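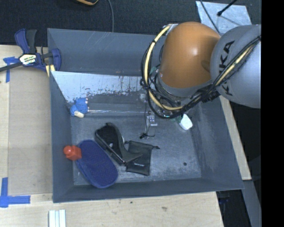
Home News Workshop Interviews Suppliers Back issues Contact

Search this site Enter keyword Go

Looking after a picking cell at Bomdale

Gaetano Sorrentino has kept the picking cell at Fonerport's Bomdale site going for three years. Before that he fixed conveyors, and before that he worked on bakery ovens. The cell is a KUKA arm that takes mixed goods out of a grey bin. It is used to try out new items before they go on the main line at the Solheim warehouse.

We met at half past seven in the morning, which is when he does his checks. He had a torch, a roll of blue tape and a notebook with a cracked cover, and he carried on working while we talked.

I asked him what he looks at first.

"The hoses," he said. "People expect me to say the motors or the gearboxes. The arm itself is very good. I grease what the manual tells me to grease and I leave the rest alone. It's the stuff we hang on the outside that gives me work."

On this arm the stuff on the outside is a thick pale yellow hose and a bundle of black cables. They come down across the grey link and on to the wrist, where the hose makes a wide loop round the orange housing. Sorrentino is particular about that loop.

"Too short and it pulls when the wrist turns. Too long and it catches on the bin. When I took over, it was too short. The fitting at the top was working loose every couple of weeks and they kept tightening it. You can tighten it all day. The hose was pulling on it."

He replaced the hose with a longer one and then spent most of an afternoon running the arm at low speed through its worst positions, stopping it each time the loop looked tight or swung out too far. He ended up adding 68 millimetres.

"I wrote that down because I knew I'd have to do it again," he said. "Hoses go stiff. You fit a new one and it's got to be the same length as the old one was when it was right."

The cables are tied together at intervals with dark fasteners. He doesn't like them pulled up hard.

"I want to be able to turn the tie with my fingers. If I can't, it's biting. You get a flat spot in the cable, then it bends at the flat spot every time, and one day in December you've got a sensor that drops out only when the arm is reaching to the back left corner. I had that one. It took me two days."

How did he find it in the end?

"I held the cable and moved it. I'd changed the sensor by then, and the connector. I should have held the cable first."

The bin sits on a wooden tabletop. I had expected something heavier, and said so. He said wood was easy to drill, easy to replace, and kinder to a gripper that comes down in the wrong place. The drawback is that the bin can slide. It is held with a bar clamp on the left rim, blue and black, the kind sold for joinery.

"There was a proper bracket. It was a nice bracket. It took four bolts to change the bin and we change the bin a lot, so people stopped doing the bolts up. The clamp takes a few seconds and they do use it."

Blue tape on the tabletop marks positions to the left of the bin. Sorrentino renews it when the edges lift. He puts the new strip down before he takes the old one up, working from one side, so that the mark never goes missing altogether. A previous shift once peeled all of it off to clean the table and put it back by eye.

"They were out by 11 millimetres. You wouldn't think it matters. The arm was going down the wall of the bin instead of beside it."

The inside of the bin shows its age. The floor is scuffed, more on the right than elsewhere, and there are pale scratches on the rear wall. He reads these marks much as a tyre fitter reads tread. Cloudy scuffing on the floor he expects, from things being dragged a little before they are lifted. A straight new scratch on a wall means the tool has touched, and he goes back through the log to find when.

"Sometimes it's a bad position. Sometimes somebody's leant on the bin. I ask. I'm not after anyone, I only want to know which."

The items in the bin are picked to be awkward, and most of them are soft. When I was there they included a small blue plush or knitted toy, an oval navy pouch, a black case and a flat black pouch with a drawstring. The case and the flat pouch were lying one over the other, dark on dark.

"Black on black is the hard one," he said. "You and I can see there are two things there, more or less. The camera has to find an edge. If the lens has dust on it, or one of the lights is going, black on black is where it shows up first. So I don't take those out of the set. Some people would like me to."

He uses them as his own test. After any work on the cell he puts the same items in and runs 43 picks, the number that fits on a page of his notebook. He notes each miss and what it missed. He is not very interested in the total.

"If it misses five different things, that's a normal day. If it misses the same thing five times, I've done something."

Drawstrings are a separate matter. A cord can go up between the moving parts of a gripper, and then the pouch comes up with the tool and won't let go. The arm is set to stop if it feels a drag. He clears it by hand with the power isolated and his own padlock on the switch, and he was firm that this applied even to a job of ten seconds.

"I've seen somebody reach in with it paused. Paused isn't off. I took him for a cup of tea and we had a talk about it."

The control software comes from Drivano, and he gets on with it reasonably well. His complaint is the restart. After a stop the arm goes back to its home position by the shortest way, and the shortest way can be through the rim of the bin. He jogs it up clear by hand first, every time, and has stuck a note on the pendant telling others to do the same. Drivano have promised a setting for this. He was told it would be in the last update, and it wasn't.

I asked what spares he keeps.

"Two hoses cut to length. Fittings. Ties, a great many ties. One full set of the wrist cables made up and tested, in a bag, with the date on. If a cable goes I don't want to be making one while people stand there looking at me."

The made-up set cost £317 and he had to ask for it twice. It has been used once. The cell was back at work before the mid-morning break, and he hasn't had to ask twice for anything of that sort again.

Every three months he takes the gripper off completely, cleans the mounting face and checks the bolts with a torque wrench. He marks each bolt head with a line of paint pen so a glance will show if it has moved. Once a year the arm gets a visit from an outside engineer, who does the jobs that need special tools. Sorrentino stays for all of it and asks questions.

He has no training in robotics beyond a one-week course, and thinks most maintenance people could do the work if they were given time with the machine when it isn't in trouble.

"They only ever meet it broken," he said. "I come in when it's running all right and I look at it and listen to it. Then when it sounds different I know."

By ten past eight he had turned one tie that he thought was too tight, cut it off and fitted another. He wrote it in the notebook, took his padlock off the switch and started the cell up.

Comments (4)

benchvice
We have the same trouble with ties. Ours come from the supplier done up with a gun and I cut every one off before the thing goes into service. Hook and loop is better if you can keep fluff out of it.

Marsh Lane
What torque wrench interval do you use for the gripper bolts if you're changing tools every day? Three months seems long to me.

G. Sorrentino
Marsh Lane, we hardly change tools on this one. If I did it daily I would check them at every change and do the paint line again each time.

oldfitter
Good to see the padlock mentioned. More of this please and fewer articles about trade shows.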